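Kulta Hearing Interpreter Set
Portable interpreting kit for witness testimony, public hearings and town halls
Gralter Hearing Supply, Gulville

$749 per set. In stock. Page updated 15th January.

Built for rooms where people testify in one language and the panel listens in another. Civilian harm hearings, asylum panels, city council sessions, truth commissions. One case, carried in by one person, set up on any table. No booth needed.

What's in the case:
Interpreter console with two microphone positions, so partners can trade off mid-testimony
Transmitter, range 200 feet indoors
Receivers with single-ear headsets, witness unit marked in blue
Charging tray and cord
Cough button on each mic - silent, does not click on the record
Laminated hand signal card (slow down, repeat, stop)

Extra receivers sold seperately. Please order them with the set, matching channels afterward is a pain and we charge for it.

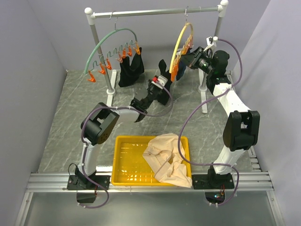
Can the witness be recorded in their own language at the same time as the interpreter?
The console has separate outputs for floor sound and interpreted sound, so both go to your recorder as their own tracks. Bring your own recorder. If the transcript gets challenged later you still have the original words.

Notes on use

Long accounts of attacks and family deaths are hard on whoever is speaking them in the first person. The swap switch on the console is there for that. Press it, the second mic goes live, first one drops. Committee hears no gap. Raluca Vlad interpreted for us during testing and asked for the switch to be bigger. It is now bigger.

Witness headset volume is set at the witness unit only. Chair can't change it. We get asked to add this, answer is still no.

Closed sessions: turn on the lock before anyone is seated. Receivers that are not paired to the console get nothing. Open sessions, leave lock off so press can use house units.

Works with Saragih ceiling speakers through the line out. Other speakers probably fine, we have not tried them all.
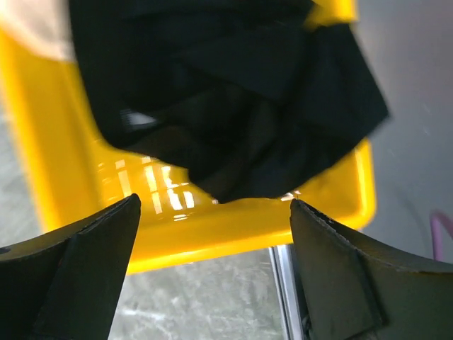 Yellow basket with black fabric.

Shipping and returns

Ships from Gulville, ground only becuase of the batteries. Returns in original case with all headsets. Ear pads not returnable.

Two-year warranty on console and transmitter. Headsets are not covered, order spares.

Rental for single hearings - ask Kidus Gebru at the front desk. Next open rental dates are in May.

Quotes for legislatures and nonprofits: Deepak Chaudhary. Send room size, number of listeners, languages, and whether the session is closed.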